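3.2 Cell layout and upkeep

The picking cell was assembled on a wooden tabletop and has kept the same layout since January. Objects are presented in a single open-topped grey bin, which the arm enters from one side. The bin is not screwed down. Clamps hold it to the work surface so that it can be lifted out for cleaning and returned to its place, and its position is checked with the Gitent calibration routine each time the clamps are released. A shift of more than 6 mm at any corner was treated as a fault and the calibration was repeated. 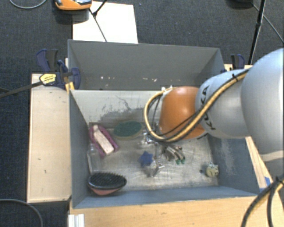
Figure 4. Picking cell with the arm over the bin and a mixed object set on the bin floor.

Hoses and cables run along the outside of the arm and form a loop beside the orange wrist section (Figure 4). The size of this loop took several attempts to settle. In the first version it was too short, and wrist rotations beyond 90 degrees pulled on the fittings. Lengthening it solved the problem but let the hose touch the bin wall on low picks, and the ties were moved twice before both conditions were met. The bundle is now inspected every 100 picks, with the arm parked and the air supply off. Ties that have slipped are cut and replaced.

The bin floor is worn and scratched, and it gives cloudy reflections that affect depth readings near transparent objects. We considered relining it with a matte sheet but left it as it was, as the grey bins used at the Flundberg site show similar wear. Loose chips and specks are cleared by hand at the end of each session. Over the trial period the cell was stopped 19 times for maintenance, and almost 6 hours were lost in total, mostly to recalibration after the bin had been removed.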